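"Ask me again when it has done the stairs"

So-ying Hsu has cleaned offices and flats for a living, and for the past two years she has advised Gorneo, a contract cleaning firm, on which machines to buy. Mostly she tells them to keep their money. We spoke on a video call while she ate a late lunch.

She begins with the demonstrations. "They show you one job, done once, in a room they know. I want to see the second room. I want to see it when a child has left a shoe on the floor."

Last March she sat through a sales visit from Vevano, whose machine was meant to wipe down shop counters. It took 228 seconds to do one. Her colleague Duván Huaranga did the same counter with a cloth while the salesman was still talking about the battery. "Duván wasn't racing. He was bored."

Does speed matter, if the machine can work all night? She has heard that one often. "It matters if someone has to stay up with it. Every trial we ran, there was a person standing next to it. You are paying for the machine and you are paying for the person, and the person is now doing a duller job than before."

Practice in a made-up world

Much of the learning is now done on a computer, where a robot can drop things without anyone having to sweep up. Hsu has watched hours of it with Ching-wen Au, a programmer at Sollero who builds virtual rooms for the purpose. Au told her that one task had been run 658 times before the weekend.

"I asked her how many of those I would pay for," Hsu says. "She laughed, but she didn't give me a number."

She is fair to Au, whose work she calls careful. Her doubt is about what gets left out. "In there, a pole is a pole. In a real stockroom it is sticky, or somebody has wound tape round it, or it's holding up something it shouldn't be. My cleaners know that from the feel of it."

She will allow that the arms have improved. Getting a gripper closed round something long and thin, in a room with things hanging on the walls and racks to keep clear of, would have impressed her once. "Fine, it has hold of it. Now what? Holding the pole is the part of the job I don't pay for."

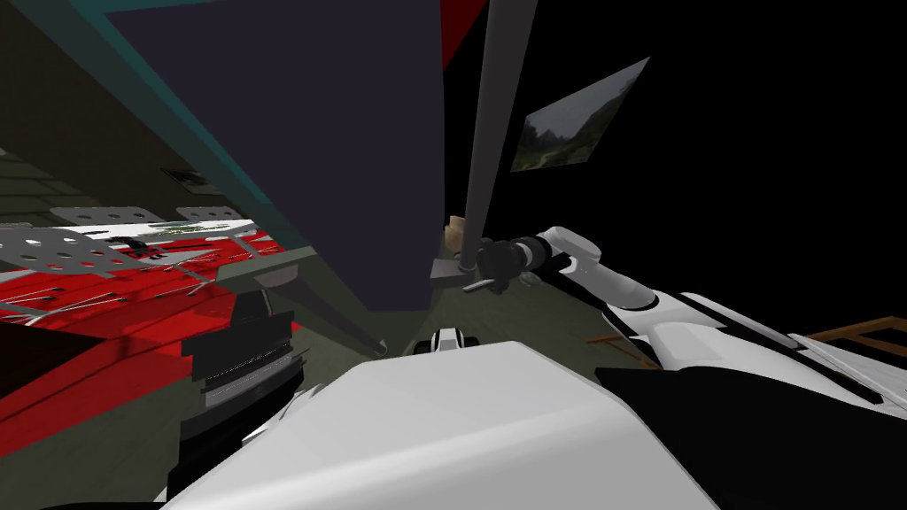
What would change her mind

Hsu has a list, and she has sent it to every firm that has rung her. Change a bin bag when the old one has split. Clean behind a tap. Carry a bucket up a flight of stairs and arrive with the water still in it. Wei, a small maker of floor scrubbers, wrote back to say it could do none of these and had no plans to try. She bought two of its scrubbers.

"They do floors. They said they do floors. I have no quarrel with a machine like that."

And the home? Her mother, who is 80, has asked for a robot to do the ironing. Hsu has advised her to wait, and in the meantime does the ironing herself on Sundays.

"People say five years. They said five years when I started. I'd be glad to be wrong, my knees would be very glad. But send it to me for a week, with no engineer, and let my lot use it. Then we can talk about five years."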